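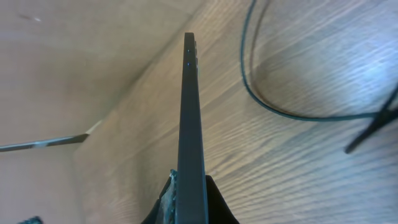

HOME LIFE

The Box in the Hall
By Charoen Khunthong

Every household has one person who understands the internet, and in ours it was my uncle Rojanasak, until he moved to Hornthorpe in July and took the passwords with him.

He left a notebook. Page one said "Do not touch anything." Page two was a soup recipe.

I lasted 20 days before calling the provider. The woman on the line asked me to turn everything off, wait, and turn it back on. I told her I had done that. She asked me to do it while she listened. We waited together, two strangers breathing, for 48 seconds. She had a cold. I recommended the soup.

My grandmother, who pays the bill, has never been online and considers the whole thing a kind of rent. She wanted to know why a family that once shared one telephone with the neighbors now needed a signal in the bathroom. My cousin said it was for homework. He is 31.

Rojanasak finally called back. The password was my grandmother's birthday. None of us had tried it, and she has brought this up at every meal.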